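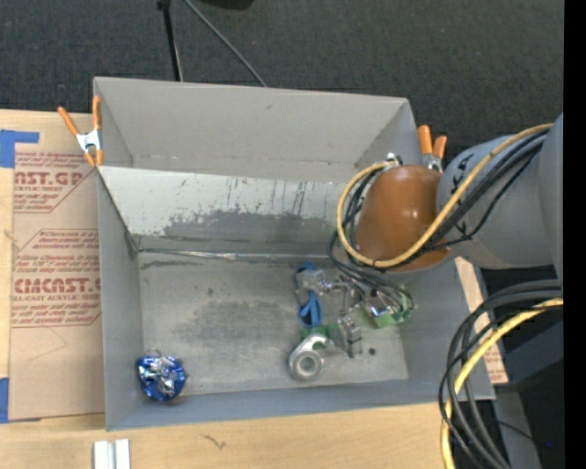

Kartini Raju wants to know if I've lost my mind paying for Musholm 3 when the old one still opens every file I own. She left that under my last post in June, along with a very long list of things she can still do in version 2 (she's right about all of them, by the way). So okay, Kartini, this post is for you, and for the two people who emailed me the same question more politely.

Quick background for anybody new. Musholm is the layout program I use for the cookbooks, the church newsletter and pretty much anything else with columns in it. I've been on version 2 for so long that my fingers know the menus better than I do. Then Jaler, the company behind it, put out version 3, and instead of selling just the layout program they've bundled it with Keltent, their photo editor, and Nair, the little drawing tool I had never once opened before this month.

The full bundle is 2,399 dollars. Yes, I gulped too! If you already own version 2 you get it for 2,279, so my years of loyalty came to a discount that would cover dinner for two with no dessert. I wrote to them to ask if that was a typo. It was not a typo. The person who answered was very nice about it and attached a brochure.

Now, what do you get? The big thing for me is styles. In version 2, if I changed the heading font in chapter one, I had to go into every other chapter file and change it there too, and I always missed one (the pickles chapter in the last book still has the wrong headings, please don't look). In version 3 the styles live in the book itself, and the chapters just follow along. I changed my headings on Tuesday morning, went to make coffee, came back and poked through all the chapters, and there it was everywhere. I may have said something out loud to the cat.

Tables are better too. You can finally drag a column wider without the text beside it jumping onto the next page. Footnotes I haven't tried. I don't write footnotes, so somebody else will have to tell us about those.

Keltent I have mixed feelings about. It's a good photo editor, and the new crop tool is lovely, but they moved the color sliders to a panel that slides out from the left and covers up the very photo you're trying to fix. You can pin it somewhere else. It took me most of an evening to find the pin, and the next time I started the program it had gone back to the left. Dewanti Harahap wrote to tell me you have to save your workspace with a name of its own before it sticks, and that worked, so thank you Dewanti! I'd been calling it every name except the one it wanted.

And Nair, well. I drew a lemon. It's a decent lemon. I can't see myself paying for Nair on its own, and I wish they'd let me swap it for something off the price.

Installing took 20 minutes, most of it spent hunting for my old serial number, which I'd written on the inside flap of a box that I then put on top of the wardrobe. Have that handy before you start. The installer won't let you go back a step once you've passed the license page, so if you typed it wrong you start over from the beginning. Ask me how I know.

The thing I'd really warn you about is files. Version 3 opens everything from version 2, no trouble at all, but once you save, version 2 won't touch it anymore. There's an export to the older format, tucked away under the sharing menu, and it loses your book styles on the way out. So if you trade files back and forth with someone who hasn't upgraded (Kartini!), keep a copy of the original in a separate folder and do your experimenting on the other one. I've got a folder called OLD and a folder called OLD REALLY, and so far I've only mixed them up once.

Would I buy it again? For a person doing one newsletter a month, no, stay where you are, version 2 is fine and you know where everything is. With another cookbook coming and all those chapters waiting to be restyled, I'm happy with mine. I'd be happier if the help pages had been finished. Half of them still show the version 2 menus.

Next time I'll go through how I set up the recipe pages, with the ingredients in the side column, since a few of you have asked for that. If you've figured out how to stop Keltent from making that chime every time it saves, please leave a comment. It's driving me and the cat up the wall.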